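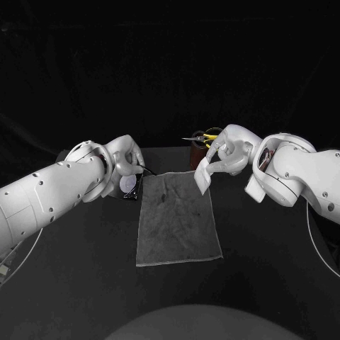 Plernel opens delicate fabric care workroom in Gernik

GERNIK, 19 Apr 2026 – Plernel, the textile care company, has opened a workroom in Gernik for the hand finishing and wrapping of delicate fabrics. The room takes in sheer curtains, veils, christening clothes and fine table linen from households and small shops. Orders are open now.

The workroom replaces the counter service that Plernel ran at its Danko store. Customers can still drop off and collect at Danko, but all finishing and wrapping now takes place in Gernik.

Thin white cloth is the largest part of the work. It creases easily, slides on a bare table and shows every mark. Plernel's method is to lay a gray towel flat on a dark tabletop and work on the cloth over it. The towel gives the cloth some grip, and a dark surface makes small holes, pulled threads and stains easier to find before a piece is folded.

"People bring us a curtain in a shopping bag, rolled into a ball, and they apologize for it," said Drahomíra Rusnák, who manages the workroom. "There is no need. We open it out a little at a time, starting in the middle. If you pull a thin fabric by the corners you can stretch it, and then it never hangs straight again."

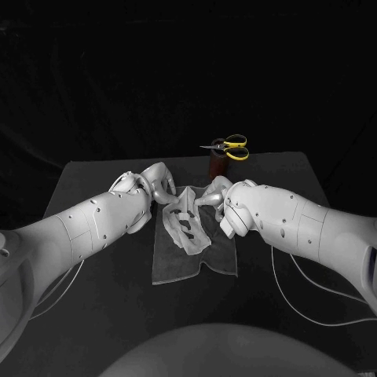

Sheer pieces are checked first for damage and then smoothed by light pinching and lifting. No iron is used at this stage. Once a piece lies flat it is folded over acid-free tissue and wrapped for collection. Small tools are kept in a holder at the far edge of the table, so the part of the surface where the cloth goes stays clear.

The same steps can be followed at home. Rusnák suggests using a clean, dry towel larger than the piece being folded and taking off rings and bracelets before starting. Towels should be washed at least once before use, as new ones shed lint.

"A bath towel is fine," she said. "Just pick one that is darker than what you are folding. White on white, you will miss things."

During a trial period before the opening, the workroom handled 659 pieces for 207 customers. Curtains made up the greater share, followed by table linen. Plernel has used the trial to set its price list, which is posted at the Danko store and in the Gernik workroom.

Standard orders are ready in two weeks. Customers who place a first order before the end of April will receive a 20 percent discount on wrapping. The discount does not cover repairs, which are priced after the piece has been checked.

Plernel also plans to sell Lokia, its own line of gray work towels and storage tissue, at both locations. Lokia towels are sold singly or in packs of 2.

Contact
Drahomíra Rusnák, Workroom Manager
Plernel, Gernik
Inquiries may also be left at the Danko store during opening hours.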